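Trerham Computer Refurbishing - Progress Report
Prepared for: Amparo Echeverri, Zelmont Fund
Jul 21, 2021

Hi Amparo,

You asked for something shorter than the last one and with fewer spreadsheets, so I'm going to try! The full numbers are in the workbook Flor sent you, and what follows is mostly how the work on the desktops has been going since the spring report, what we spent, and where we're still behind.

Where we are

The grant covers 400 finished desktops by the end of October. As of this week 33 are still waiting for parts, one pallet hasn't been opened yet, and the rest are either done or somewhere on the benches. I feel pretty good about the date. I felt a lot less good in May, when the second delivery came in with half the drives pulled and no trays (the donor's IT people had kept the trays, which we only found out after a week of emails). Orlando Taipe ended up buying replacements from Guzmán at a decent price, and they all fit except on the small cases, where we had to go back and get a different kind.

The back room is finally set up the way we drew it in the proposal. Intake is by the loading door, cleaning next to that, then the long bench for opening and testing, then a shelf for finished machines. It used to be that a computer crossed the room four or five times before it was done and now it goes pretty much in a line. We also moved the vacuum out into the hall, so you can have a conversation in there again.

What we've spent

Memory and drives are the big items, same as before. Memory came in a little under budget and drives went over. We also spent $1,008 on a bench power supply tester and two sets of good screwdrivers, which was in the equipment line you approved. The old screwdrivers were chewing up screw heads and I should have asked for new ones a year ago.

I'd like to move some $60 from printing to shipping. It's small, but Flor Ñahui says you prefer to hear about every transfer, so I'm telling you!

Training

Myung-ja Shin is running the evening class again and it's full. She rewrote the handout over the winter - much less theory at the front, and people get a case open in the first session now. Fredy Tello came through her class last year and he's the one teaching the testing half, mostly power and memory. He's patient with people who are scared of breaking something, and he makes everyone write the fault on the tag before they start fixing it. The tags have already saved us from testing the same dead board twice.

We had hoped to add a Saturday class and that hasn't happened. We have the room but we don't have a second teacher, and I don't want to wear Myung-ja out. I'll come back to you on this one before the next report.

How a desktop gets done

Your board wanted to know what the bench work involves, so I asked Fredy for his list and cleaned it up a bit.

1. Log it in. Serial number, donor, and whatever the donor told us about it. If it came with a password taped to it, the tape comes off and goes in the shredder.

2. Side panel off and dust out. Unplug it first and keep it unplugged. The fans get held still while you blow them out.

3. Check the power supply. Read the label on the supply itself and copy the details onto the tag, then test it. A lot of what we get has the original Dell unit in it, and we keep those if they test fine. You sometimes have to tilt your head to read one once it's mounted. 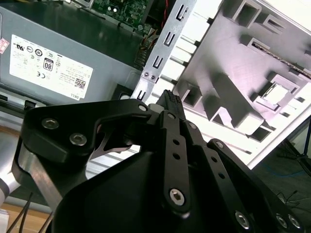 4. Memory and drive. Old drives are wiped or drilled, no exceptions, and the certificate goes in the binder. Memory gets reseated even if it looks fine.

5. Close it up, install, and let it run overnight. If it's still up in the morning it gets a green sticker and goes on the shelf.

What's next

August is mostly the unopened pallet and the parts backlog. Gomitz has promised us keyboards and mice, though we don't have a delivery date yet and I'm not counting on them. If they fall through I'll need to buy, and I'd want to talk to you before doing that.

Come by any evening the class is on. Park on the loading door side, the front lot is being resurfaced.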